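Week 3: Reading mental health statistics

A headline says that a quarter of teenagers "struggle with anxiety." Before you repeat the number, find out what was counted. Insurance claims count visits that somebody billed for. School surveys count answers on a form. Neither one is the same as a diagnosis made by a clinician who sat with the child for an hour, and press releases slide between the three as if it made no difference.

Take the Skillham survey from your packet. Students were asked whether they had felt "nervous or down" in the past two weeks. Two weeks that happened to include final exams. The summary calls this "prevalence of mental disorder." I would call it a fairly good measure of final exams.

The Drakance claims report has the opposite trouble. Diagnoses went up 11 percent, and the authors write about a worsening crisis. Maybe. In the same period the plan began paying for school counselors, who enter a billing code for each student they see. More codes will appear whether or not more children are sick. The report gives this one footnote.

None of this means the kids are fine. A weak number can point in the right direction, and undercounting is just as likely in places where care is hard to get. I only ask that you stop treating a precise figure as a careful one.

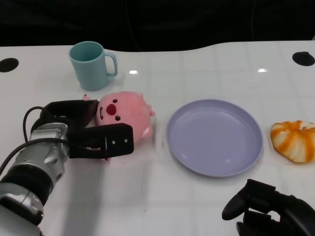 Omar Hijazi objected in April that if we wait for perfect data, no school will ever hire a counselor. Fair enough, but a school can hire one on modest evidence and say that the evidence is modest.

For next time: read the Akl paper, methods section first, and write down who was left out of the sample.

Related
Week 2: Who answers surveys?
Screening tools and false positives
Kodeck sleep study: discussion sheet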